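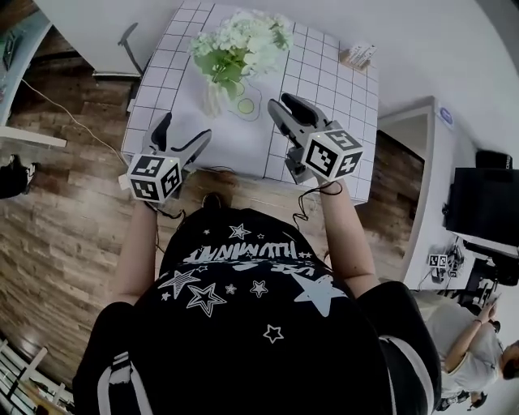
생활관 살림 안내: 작은 식탁과 작업대의 관리

게시일 2018년 5월 29일
작성 Dillau 주거생활지원실 생활관리팀

본 안내문은 Dillau 생활관 입주 세대에서 사용하는 소형 식탁, 접이식 탁자 및 보조 작업대의 일상 관리 방법을 정리한 것입니다. 지난해 배포한 안내문에서 청소 주기와 얼룩 처리 항목을 고쳤으며, 다리 흔들림 점검 항목을 새로 넣었습니다. 비품 대장에 등록된 탁자와 입주자가 직접 들여온 탁자에 모두 적용할 수 있습니다.

1. 매일 하는 관리

식사나 작업을 마친 뒤에는 부스러기를 먼저 마른 솔로 쓸어 내고, 물기를 꼭 짠 면 행주로 상판을 닦습니다. 행주는 결이 있는 상판이라면 결 방향으로, 결이 없는 상판이라면 안쪽에서 바깥쪽으로 움직입니다. 모서리와 상판 옆면은 손이 자주 닿는 곳이므로 마지막에 따로 한 번 더 닦아 주시기 바랍니다. 닦은 다음 마른 천으로 물기를 거두어야 자국이 남지 않습니다.

행주와 걸레는 구분하여 사용합니다. 식탁용 행주로 바닥이나 다리 끝의 받침을 닦지 않도록 하고, 사용한 행주는 당일 세탁하여 펼쳐 말립니다. 젖은 행주를 상판 위에 접어 두는 습관은 변색의 가장 흔한 원인입니다. 생활관리팀에 접수되는 상판 수리 신청 가운데 상당수가 여기에 해당합니다.

2. 얼룩의 종류별 처리

기름 얼룩: 중성세제를 미지근한 물에 풀어 부드러운 천에 적신 뒤 가볍게 두드립니다. 세제를 상판에 직접 붓지 않습니다. 닦아 낸 자리는 맑은 물을 적신 천으로 두 번 이상 헹구듯 닦습니다.

차와 커피 자국: 물 200ml에 베이킹소다 한 작은술을 풀어 천에 묻히고 자국 위에 3분간 올려 둡니다. 원목 상판에는 이 방법을 쓰지 마시고, 물기를 짠 천으로만 닦은 뒤 자국이 남으면 관리실에 문의하십시오.

흰 물자국: 뜨거운 냄비나 젖은 컵을 오래 두었을 때 생깁니다. 도장면 아래로 습기가 들어간 경우이므로 문질러도 지워지지 않습니다. 통풍이 되는 곳에서 7일 정도 말린 뒤 상태를 다시 확인합니다.

잉크와 펜 자국: 소독용 알코올을 면봉에 소량 묻혀 자국 안쪽만 닦습니다. 먼저 상판 뒷면의 보이지 않는 곳에 시험하고, 광택이 죽거나 색이 묻어나면 즉시 중단합니다. 알코올을 쓰는 동안에는 창문을 열고 화기를 멀리합니다.

접착제와 스티커: 헤어드라이어의 약한 바람으로 데운 뒤 플라스틱 주걱을 눕혀 천천히 밀어 냅니다. 칼이나 금속 주걱은 사용하지 않습니다. 남은 끈기는 식용유를 묻힌 천으로 닦고 중성세제로 마무리합니다.

3. 탁자에서 작업을 할 때

식탁을 재봉, 소형 가전 수리, 공예 등의 작업에 겸용하는 세대가 늘고 있습니다. 이 경우 상판 전체를 덮는 보호 매트를 깔고 작업하시기 바랍니다. 매트는 상판보다 조금 작은 것을 골라 가장자리로 늘어지지 않게 합니다. 고무 재질의 매트를 장기간 깔아 두면 색이 옮을 수 있으므로 작업이 끝나면 걷어 세워 보관합니다.

공구와 부품은 얕은 쟁반에 담아 두고, 식기와 같은 면에 놓지 않습니다. 전기 기구를 사용할 때에는 전선이 통로를 가로지르지 않도록 탁자 뒤쪽으로 돌립니다. 연장선 하나에 발열 기구를 여럿 연결하는 일은 생활관 안전수칙에 따라 금지되어 있습니다. 납땜과 도장 작업은 세대 안에서 할 수 없으며, 지하 공동 작업실을 예약하여 이용하셔야 합니다.

작업 후 식사를 준비할 때에는 매트를 걷고 중성세제로 상판을 닦은 다음, 맑은 물로 한 번 더 닦습니다. 금속 가루나 톱밥이 나오는 작업이었다면 행주질에 앞서 진공청소기로 먼지를 빨아들입니다. 가루가 남은 채로 닦으면 상판에 가는 흠집이 생깁니다.

4. 다리와 이음새 점검

계절이 바뀔 때마다 탁자를 가볍게 흔들어 보고 소리가 나거나 기우는 곳이 있는지 확인합니다. 점검 순서는 다음과 같습니다.

상판 위의 물건을 모두 내리고 바닥에 담요를 깝니다.
두 사람이 마주 들어 탁자를 뒤집습니다.
다리 볼트를 대각선 순서로 조금씩 조입니다.
바닥 받침의 마모를 확인하고, 닳은 것은 네 개를 함께 교체합니다.
탁자를 바로 세운 뒤 수평을 확인합니다.

볼트를 한 번에 끝까지 조이면 반대편 다리가 뜰 수 있습니다. 볼트가 헛도는 경우에는 더 조이지 말고 수리를 신청해 주십시오. 접이식 탁자는 경첩과 잠금쇠에 이물질이 끼지 않았는지 함께 살피고, 필요하면 경첩용 윤활제를 한 방울만 바릅니다. 넘친 윤활제는 바로 닦아 냅니다.

5. 보관과 배치

직사광선이 드는 창가와 난방기 바로 옆은 피합니다. 부득이한 경우 커튼을 이용하고 상판의 방향을 가끔 바꾸어 한쪽만 바래지 않게 합니다. 장마철에는 벽에서 손 한 뼘 정도 띄워 공기가 통하게 하고, 탁자 밑에 종이 상자를 쌓아 두지 않습니다.

장기간 비우는 세대는 상판을 깨끗이 닦아 말린 뒤 면 천으로 덮어 둡니다. 비닐은 습기를 가두므로 덮개로 적합하지 않습니다.

6. 수리 신청 및 비품 대여

수리 신청은 관리실에 비치된 서식으로 받으며, 담당자는 마틸드 레이탕(Matilde Leitão)입니다. 신청서에는 호실, 탁자의 종류, 증상을 적어 주십시오. 보호 매트와 육각 렌치, 수평계는 관리실에서 무상으로 대여하며, 대여 기간은 3일입니다. 올해 준비한 받침 패드는 거의 100벌이며, 세대당 한 벌씩 신청 순서에 따라 드립니다.

공동 작업실 예약은 비르센 심셰크올루(Birsen Şimşekoğlu) 담당에게 문의하시기 바랍니다. 9월에는 작업실 환기 설비 공사로 이용이 제한되며, 세부 일정은 각 층 게시판에 따로 공지합니다.

관련 안내: 주방 배수구 관리 / 나무 도마의 세척과 건조 / 세대 내 공구 보관 기준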